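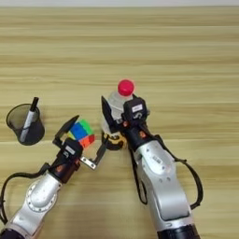 Fig. 4-1. Two-arm hold test. Cube left, bottle right.

4. Comparing grippers on the Sesach bench

Read section 3 first if the arms haven't been homed today. Both arms on, controller (Tosivora) in manual, stop button where you can reach it without leaning over the table.

Same routine for every finger set. Change one thing at a time or the log is no use to anyone.

4.1 Before you start

1. Power off at the controller before touching fingers. Not just stop. Off.
2. Fit the finger set you are testing. Same set on left and right. Snug up the screws by hand, then a quarter turn more.
3. Cables. Swing the wrist through its full range by hand and watch the loop. It needs slack on the outside of the arm. If it goes tight anywhere, re-clip it.
4. Power on, wait for the orange light at the wrist, both sides.
5. Set grip force to 20 percent on both channels. Speed also 20.
6. Open and close each gripper on nothing, a few times. Listen. Clicking means a finger is touching its bracket, go back to step 2.

CAUTION: Fingertips are pointed on some sets. Keep hands out of the space between the two grippers whenever the controller is live, even at low speed.

NOTE: The percent on the Tosivora screen is percent of the channel max, and the channel max is whatever the last person saved. Check it reads 2000 in the setup page. If it doesn't, change it back and save, otherwise your numbers won't match the old logs.

4.2 Two-arm hold

Puzzle cube goes to the left, water bottle to the right. Cap on tight! Pen holder stays on the left side of the table with the marker in it, it's part of the layout and the arms have to get past it.

1. Jog left gripper to the cube. Close. Lift a finger's width.
2. Jog right gripper to the bottle. Close around the ridged part, below the cap.
3. Bring the two together slowly until the held items are close but not pushing on each other.

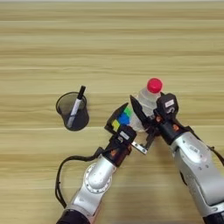

4. Hold there for 70 seconds. Don't jog anything during the hold.
5. Write down: slip yes/no, tilt yes/no, which side. Slip means the item moved in the fingers. Tilt means it turned but stayed put. People mix these up.
6. Back off the right arm first. Then left. If you go left first the brackets can catch.

If the bottle creases, force is too high for that finger set. Drop 5 and repeat from step 2. If the cube turns a layer in the grip, thats tilt, not slip. Log it as tilt and add "layer" in the notes column.

Flat fingers generally want more force on the bottle than you'd think. The Letura pads want less. Go up slowly.

CAUTION: Never go to 100 percent on the bottle. On the cube only with the cover plate fitted.

4.3 Single arm, approach and reach

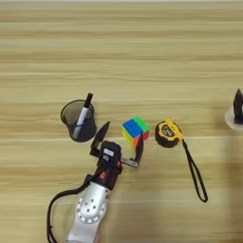
Section 4.3 by Anouk Bakker, checked by Kristof Van den Broek. Revised Sat 10 February.

Left arm only. Park the right arm, clear of the table, and lock its channel.

Point of this one is how wide the jaws open and how close you can get to the cube without bumping the pen holder. Wide fingers look great on paper, then the left one clips the holder on every second approach.

1. Set the cube down in front of the gripper, one corner toward the arm.
2. Jaws fully open.
3. Come in from the near edge of the table, slow. Stop when the cube is between the fingertips or when anything touches, whichever comes first.
4. Touched the holder? Log "L clip". Touched the cube with the rail and not the tip? Log "rail". Neither? Log "clear".
5. Back out the same way you came in. No shortcuts sideways.
6. Repeat with the cube moved a bit toward the holder. Keep going until you can't get a clear.

NOTE: if the wrist camera view and the head camera view don't agree about a touch, believe the head camera. The wrist one can't see under the rail.

Leave the other items where they lie for this test. Anything with a strap, keep the strap out of the path, it will find the jaws.

4.4 Both arms, side by side

Last one. Unlock the right channel.

1. Cube in the middle, yellow-and-black piece to the right of it, bare table showing between them.
2. Left fingertip up against the cube, light contact. Screen should show force but no movement.
3. Right gripper to the other piece. Round shapes roll, so get the fingers low.

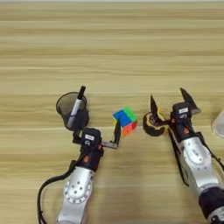 Fig. 4-4. Left fingertip at the cube, right gripper at the yellow-and-black piece.

4. Close right, lift, set down. Watch the cube while you do it. If the cube moves the arms are too close, restart with a bigger gap.
5. Swap roles and run again if the finger sets are symetric. Skip if not.

4.5 After

Force back to 20. Open both grippers, park, power off. Wipe the pads with a dry cloth, no solvent on the Letura ones. Bag the fingers with the set number facing out.

Logs go in the Sesach folder under the set number. Schouten wants the raw file too, not only the sheet. Missing spacers or stripped screws: tell Jasper Van Loon before you start another set.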